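Notes from the paper table

I've been folding paper for years and I still get asked what kind to buy, so I'm finally writing it down. My first stack was a pack of 200 sheets from Pettigrew, the plain white stuff, and I loved it. It takes a crease well and forgives you when you have to go back and fold it the other way.
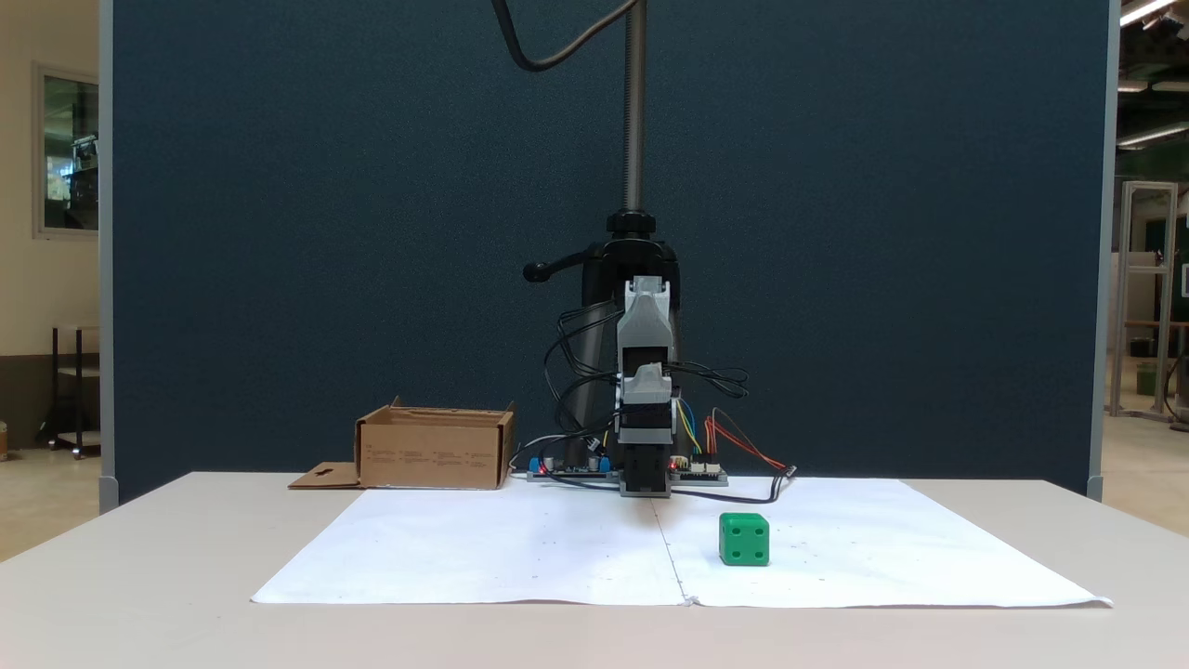
Thicker paper is a different animal. Birdie Ridgeway brought some to our June meetup and we all fought with it for an hour. Her heron looked great – mine looked like a shoe. If you want to try it, score the line first with a dull knife and go slow, and please don't start with anything that has legs!

Wen-hsiung Lau swears by cutting his own squares from big sheets. It's cheaper, and you get to pick the size. I've tried it a few times and my squares come out a hair off, so the corners never meet. He says I need a better ruler (I think I need better eyes).

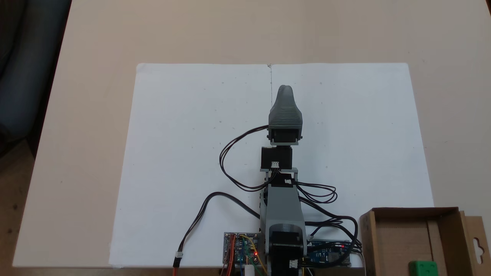
What to fold next

We're doing boxes in the fall. The one with the twist lid is my favorite, and Cirilo Arellano has offered to walk us through it. Bring 4 sheets if you want the lid and the base plus a spare of each.

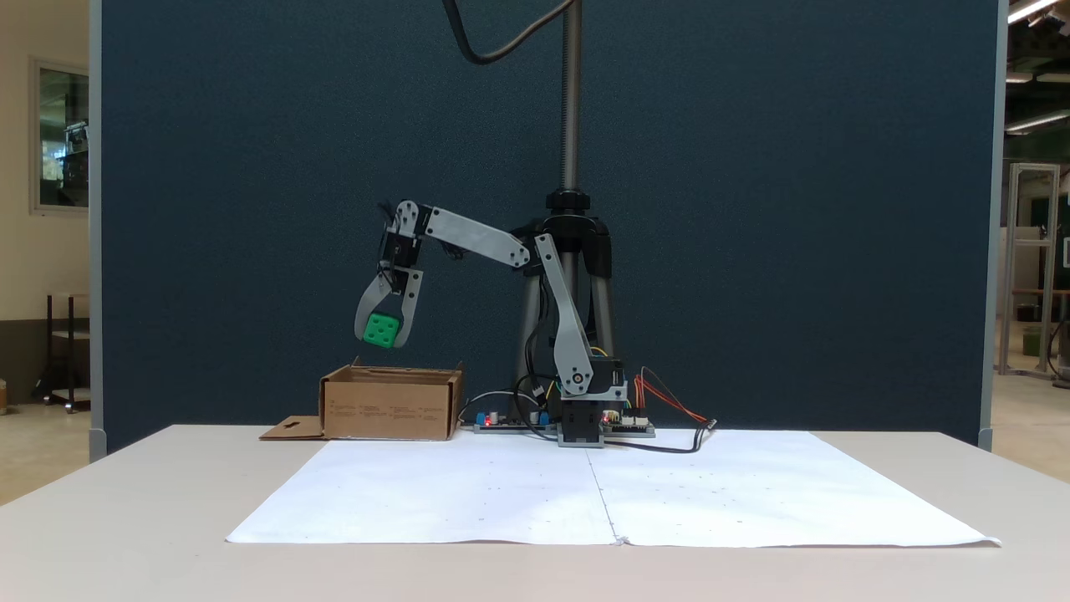

Then there's the crane chain for the library window. We have 387 so far, and I'd love another 50 before it goes up. Any color is fine, small ones are best, and a wonky neck is no problem at all. Drop yours in the bag by the front desk, or hand them to Dwayne Mercado, who has the string.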